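Friday, March 1, 2024
Bench notebook, evaluation of the Claden hand-held gripper kit

Day three with the Claden kit and I'm still grinning every time I pick it up. Notes while it's fresh, mostly for whoever takes the next block of table-setting work.

Unboxing went faster than in January, when we had the Burkach unit on loan and lost most of a morning to a firmware mismatch. Claden ships with the hand controller already paired to its recorder. Plug in, wait for the green light, squeeze twice to zero the jaws, go. I did have to re-seat one connector (it clicks, push harder than you want to).

Weight: 800 grams with the camera on, by our own scale. The wrist knows about it after a long run, but the balance point is right over the knuckles and that helps a lot. Burkach felt nose-heavy from the first minute.

Runs so far: 302 recorded, 13 thrown out. Most of the bad ones are mine, from the first afternoon, when I kept squeezing before the recorder had started. The software flags those by itself now that I've turned on the pre-check (Settings, second tab, off by default, why??).

Finger pads. This is the part I wanted to write about. The stock pads are soft and forgiving, great on cups and napkins. Flat cutlery is harder. A fork handle lying flush on a tray gives you nearly nothing to get under, so you come in low, touch the tray with both tips, and close slowly. Come in steep and the pads ride right over the handle. Vashisht sells a thinner pad with the same hole pattern and I'd love to try a pair before we decide. Price sheet is in the shared folder.

Today's layout is the Mullel dinner set task, fork first: tray on the left, plate on the right, striped placemat under the plate and the edge of the tray. The fork goes from the tray to its spot beside the plate. I like this one a lot because there's so little room between the two, and you find out quickly how wide the fingers really are.

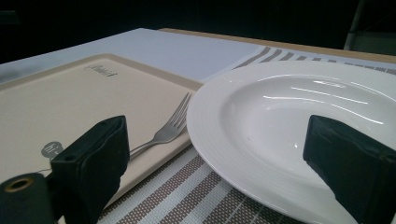
Wrist camera view, fork on the tray, plate to the right of the tray.

Glare: the plate picks up long bright streaks inside the well. Tried fixed exposure instead of auto and kept it. The rim still goes nearly white at the top right, but the fork tines read fine and that's what the task needs. Will ask Claden if the exposure can be locked per task, because right now it resets on every restart.

Battery is rated for 60 minutes. Haven't run one flat yet, I keep swapping early out of habit. Somebody please do a proper drain test and write it down here.

Things I'd want fixed before we buy:
- exposure reset, see above
- the cable at the mechanism end wants a clip of some kind
- the manual calls the same button two different names

Things I'd miss if we sent it back: the squeeze feel, the pairing, and the playback screen, which lets you scrub a run right after you've done it. Caught two bad grasps that way this morning before they went into the set.

Next: same layout with the spoon, then swap tray and plate sides and see if my left hand is any good at this. Pads from Vashisht if the order gets approved. Kit is charging on the back shelf, spare battery in the blue bin.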